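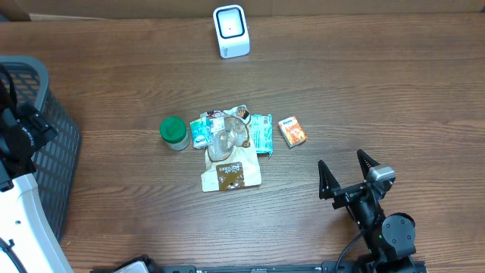

Grocery packing with two arms: does the pause method hold up?

Board: Manipulation and grasping
Thread started in October

sveva_sanna
I've been trying to repeat the Beaudoin result at our lab in Tallport. For anyone who hasn't read it, the policy is trained on ordinary teleoperated runs, but the operator stops for a moment before every grasp and the stopped part is kept in the data. Most of us trim those parts out. Beaudoin's claim is that keeping them gives fewer bad grasps on soft packets.

Our set-up is a wooden table, two arms, a grey plastic basket on the left and small groceries in the middle. The packets lie right up against a big flat pouch, and that is where our old policy failed most. We collected 134 runs with pauses and trained a second policy on the same runs with the pauses cut. Same seed, same number of steps.

With pauses kept, grasps on the packets next to the pouch went wrong a good deal less often. On the jar with the green lid I saw no difference. The little orange and white box was slightly worse, and I can't explain that.

gantry_tom
How long are the pauses? If they're long you'd expect the policy to learn to sit still.

sveva_sanna
About 8 frames. It did get stuck a few times, hovering over bare table with the gripper open. I counted those as failures.

chisholm_s
Sheldon Chisholm here, from the Proltthorpe group. We tried this in the spring and I don't think the pause is doing the work. An operator who has been told to stop before a grasp also lines up better before closing the fingers. Cutting the pause out afterwards doesn't take the better line-up away, but it does leave a jump in speed in the data. So your second policy may be worse through the jump, and the first may be no better than a normal set of runs.

You need a third set, collected with no instruction at all.

sveva_sanna
Fair point. I do have older runs without the instruction, but they were done by a different operator and with the basket further back.

chisholm_s
Then I wouldn't use them. The basket position alone moved our numbers more than the method did.

kettle_and_wire
I disagree with Sheldon on the jump. We smoothed the cuts with Dridness before training and still saw a gap between the two policies. Smaller than Sveva's – but it was there. Ours was tins and boxes, no soft packets.

gantry_tom
Did you smooth the gripper signal as well, or only the joints?

kettle_and_wire
Only the joints. I'd have to check whether the gripper command changes inside the cut. Probably not on most runs.

chisholm_s
It does on ours. People start closing early.

sveva_sanna
Plan for now: same operator, basket taped in place, three sets, with the order of collection mixed so practice doesn't favour one of them. I'll train each for 3000 steps first to see if there is anything there, then longer. Sheldon, could you send me the wording you gave your operators? Mine was just "stop, then grasp".

chisholm_s
Ours was nearly the same. I'll send the sheet over tonight.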